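Guides > Label Printers > Gomberg 300 > Loading a Roll

Overview | Setup | Loading | Cleaning | Contact

4. Loading your first roll

I've loaded more than 20 rolls on my own Gomberg by now, so here's how I do it. Have your roll of Britach labels handy and clear a bit of table.

1. Switch the printer off at the back and let it sit for 10 minutes if you've been printing.
2. Press both side tabs and lift the lid - it's stiff the first few times!
3. Drop the roll in with the labels feeding from underneath.
4. Pull a hand's width of paper out past the front edge and close the lid until both tabs click.

Caution: keep your fingers off the cutter strip. I've nicked mine twice. 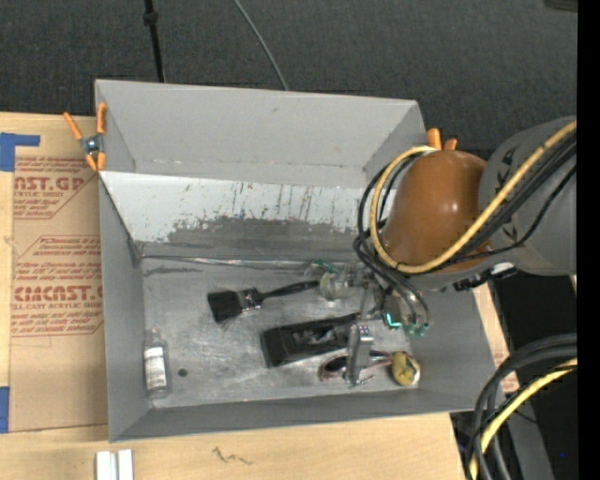 5. Switch back on and hold the feed button until one blank label comes out. If you get three or four, the gap sensor needs setting (see section 5).

Note: bottle labels are a little thicker than the plain ones, so I turn the speed down a notch for those. Small jars are fine as they are.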